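November, evening, back bench

Humidor notebook, continued from the page with the coffee ring.

Okay, the Bako maduros. Halima has been after me to write this up properly so she can stop asking, so I'm starting with the state of the big cabinet. I moved everything off the bottom shelf, wiped it down with distilled water, let it sit open while I ate dinner, then closed it up with the new beads in. The dial was reading 71 when I looked before and I don't trust it one bit. I salt-tested the spare hygrometer and it came out dead on, so the spare is the one I'm believing from now on. Ekene, if you read this, please don't swap them back!

Current stock is 114 sticks, all in. That's the Bako maduros, what's left of the Jesine box, and the odd ones people have given me over the summer. I wrote the count on the masking tape on the lid too.

The actual point of tonight was the draw problem. We've had too many plugged ones out of the second Bako bundle and I wanted to know if it's the rolling or if I'm just keeping them too wet. So I pulled two from the bundle, one straight from the cabinet and one that has been dry-boxing in the old cedar tray for a few days (I forgot to write down the day I put it in, sorry, I know). Same size, same wrapper shade as near as I could match them. The wet one weighed a hair more on Damilola's little scale but that scale jumps around if you breathe near it, so I'm not writing the number down.

Cold draw first. Cabinet stick: tight, like a thick milkshake, with raisin and a bit of barnyard on the lips. Dry-boxed stick: much easier, same raisin, and some cinnamon I didn't get at all on the other one. I used the straight cutter on both and took off the same amount, and then went back and took a sliver more off the cabinet one. It didn't help much.

Lit the cabinet one at a quarter past seven. It fought me for the whole first third. Thin smoke, sour edge, had to relight it at the 30 minute mark and the burn line was already wandering down one side. When it did open up it was really nice, baker's chocolate and black coffee with that sweet earthy thing Ngozi keeps calling "beet" (she's right, it's beet). Then it tightened again and I gave up with the last third still to go. There's a hard spot right under the band, you can feel it with your thumb.

The dry-boxed one I smoked after a break and a big glass of water, which I know isn't a fair test, my mouth was tired. Still, night and day. Good thick smoke from the first puff, ash held on past the halfway point, no relights. Flavor a little less sweet maybe, more cedar and pepper on the nose. Total time was 126 minutes, and that's me going slow and talking on the phone to Chukwuemeka for a chunk of it.

So I'm leaning toward moisture for most of it, plus the one hard spot, and that one is on the roller. I'd like to do it again with two more from the bundle, with somebody else picking them and taking the bands off so I don't know which is which. Ngozi said she'd do it. I'd bring the cabinet down to 65 first and leave it alone for a couple of weeks.

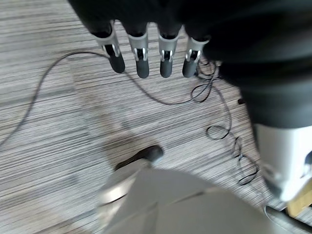

Hand over the carpet, fingers down.

Other bits while I have the pen out.

The Gulamico lighter is out of fuel again or the valve is leaking. I purged it and refilled it and it still sputters. Using matches till I get to it.

Halima wants the Jesine box left shut until spring. Fine by me, the one I had in September tasted like ammonia and I'm in no hurry. I put a strip of tape across it with her name on.

Skastance sampler: haven't touched it. Damilola tried the short one and wrote "hay, toast, a bit salty, burned hot" on the back of a receipt, which I've taped inside the cover. Would like a second opinion on the salty part.

To buy: distilled water, more beads for the top shelf, cutter oil, another cedar tray if Ekene finds one the same size.

Spare hygrometer at lights out: 68, top shelf.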